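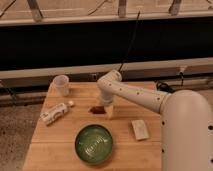 The Preveck arm on its bench at the Hondport shared workshop, with a green bowl, a cup and a bottle on the table.

FOR IMMEDIATE RELEASE

Hondport workshop members to show home-built table-clearing arm in December

HONDPORT — Members of the Hondport shared workshop will open the back bench to the public this December to show Preveck, a robot arm setup they have been putting together in the evenings. Free entry. Doors at 6 p.m., first run at 6:30.

Preveck is meant to do one dull job. Pick small things up off a table, put them in a bowl. The arm itself was bought secondhand. Everything else — the bench mounting, the wiring, the fingers on the gripper, the software that tells it where to go — was done by members in the shop or at their own kitchen tables.

"We wanted something you could knock over and fix the same night," said Nabila Farouk, who started the project. "The first mounting was terrible. It shook every time the elbow came round. We took it apart and did it again."

The second mounting is the one visitors will see. Karthik Debnath did most of the bench work and says the top still needs another coat of oil, which it may or may not get before the open evening. The bench stays in the shop afterward and goes back on the regular booking sheet.

The objects are ordinary household stuff. Cup, bottle, bowl, a few small soft things. Members bring them from home. The group tried a printed set of test blocks early on and dropped it, the blocks were too easy and everyone got bored of them.

What the arm can do at the moment: reach, close on a small object, lift, move over to the bowl, let go. What it can't do well: bottles lying on their side, and anything clear. Those are being worked on. Rafsan Gazi is rewriting the part that picks the approach angle and expects to have a new version loaded by the open evening. If it isn't ready the old one runs.

"I'd rather people see it miss a few," Gazi said. "Somebody in the crowd always has an idea. Last time it was a guy who repairs sewing machines and he was right about the finger pads."

The project has cost members $200 in parts so far, not counting the arm. Tavares, a hardware store in town, gave the group offcuts and a box of mixed fasteners. Wiring was done by Tala Semaan, who will be at the bench for the first half of the evening to talk about cable runs, strain relief and what she would do diferently.

There will be 2 sessions. The first is a plain demonstration. The second is hands-on, visitors can put their own object on the table and see whether Preveck can get it. Objects should be smaller than a fist, unbreakable and dry. No food with wrappers off please. Children welcome with an adult. Stay behind the tape while the arm is moving.

Room for 80 people per session. No tickets, first come first in. The street door sticks so push hard. Parking behind the building is limited, the lot across the road is free after 5.

Drawings for the bench mounting and the gripper fingers will be handed out on paper at the event and are free to copy. A parts list is on the back of the same sheet. The group asks anyone who builds their own to send a note on what went wrong.

Members are also looking for people to join the build. No experience needed beyond being OK with a screwdriver. Build nights run from 7 p.m. until whoever has the key wants to go home. Next up is a second set of fingers, softer ones, and a proper cover for the control box wich is currently sitting in a cookie tin.

About the group: Preveck is a member project of the Hondport shared workshop, which has wood, metal and electronics benches open to members. Day passes available at the front desk.

Press contact: Anisa Pelupessy, Hondport shared workshop. Reporters who want to see the arm running before the open evening should ask at the front desk for a build night visit. Photos on request.

###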